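Section 4. Wrist Camera and Gripper Alignment

4.1 When to run this procedure

Run the alignment after replacing a finger, a grip pad or the wrist camera mount, after any collision stop, and every 1,000 grip cycles. The full procedure takes roughly 29 minutes on a Gistano cell with the standard two-finger gripper.

CAUTION: Set the arm to manual mode and limit the speed override before reaching into the work area. Keep hands clear of the fingers whenever the gripper is powered.

4.2 Preparing the table and test rod

1. Clear the work area of parts and tools.
2. Stand the test rod on its capped end, near the center of the work area. Use the rod with the black end cap. Do not use a bare rod; the fingers are taught to the height of the cap.
3. Check that the screw in the cap is tight. A loose screw lets the cap shift under load and spoils the width reading.
4. Turn the rod until the screw head faces the gripper.

NOTE: The polished finish of the rod produces bright vertical reflections. The Dervishi vision module ignores them if the search window is set on the cap. If the window includes the rod, expect unstable edge readings.

4.3 Checking the approach

1. Open the gripper to 100 percent of stroke.
2. Load the program ALIGN_ROD and step it to the pre-grip position. The arm stops with one finger on each side of the cap.
3. Look at the wrist camera view. The cap must lie between the two fingers, with clear table visible on both sides and no contact.

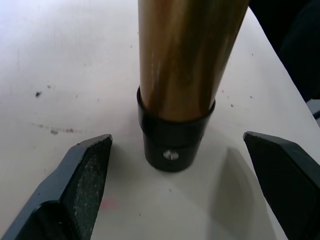
4. Compare the two gaps. Some difference is normal at this stage – here the left finger is slightly closer to the cap than the right. Record both gaps, then jog the tool sideways until they match.
5. Save the corrected position as PREGRIP_A.

4.4 Closing test

1. Close the gripper at the lowest force setting.
2. Watch the cap as the fingers meet it. If the rod is pushed to one side before the second finger touches, open the gripper and repeat 4.3, steps 4 and 5.
3. Hold for five seconds, open, and confirm that the rod is still upright.
4. Repeat twice more from the saved position.

If the test fails three times in a row, inspect the grip pads for wear and the finger screws for play. Replacement pads are supplied in pairs; always change both.

Revised January 19, 2018. Procedure owner: Nokuthula Ntuli, Brilville service office.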